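Friday, prep room, Fletgate end

Started with the autoclave. The Daltetti threw its door fault twice before nine this morning, and both times it cleared once I'd wiped the gasket and shut it again properly (you have to lean on it, whatever the manual says). Ran a short cycle with a spore strip in the bottom basket. The strip is in the incubator now, so don't use that load for anything that matters until I've read it! Labelled the bags in red.

Media next. Made 10 bottles of the low-salt agar and lost one to a cracked cap, so there are 9 on the second shelf. pH was a shade high before autoclaving and I nudged it down with a few drops of acid. I still don't trust the Morkance probe. It drifts if you leave it standing in buffer over lunch, and I'm fairly sure that's what I did on the last batch as well. New filling solution is on the order list.
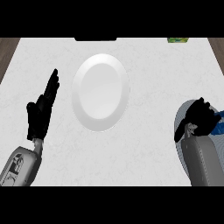
Spin-downs for the Odoi samples took most of the afternoon. I did them at 3000 rpm as before, and the pellets were soft again, so I lost a bit of each one pouring off. Next time I'll go back to pipetting the supernatant, slow as it is. It didn't help that I'd put the tubes down on the white bench, where a pale pellet in a clear tube is very nearly invisible. A pale tabletop with soft grey veins and speckles in it, like the one in the picture, would be every bit as bad for this job, so I've taped a sheet of black card by the rack and will work over that from now on. Much easier on the eyes already!

The water bath is fine, by the way. It read 33 on its own display and the same on the glass thermometer, so whoever left the note on the lid can take it off. I topped it up with distilled and put the floating balls back in.

Still to do: read the spore strip, pour plates from the new agar (one bottle first, to see how it sets), defrost the small freezer before the drawer goes solid again, and find the spare rotor key. It was in the tip box drawer in February and it isn't there now. If you've got it in a coat pocket, just leave it on top of the centrifuge, please.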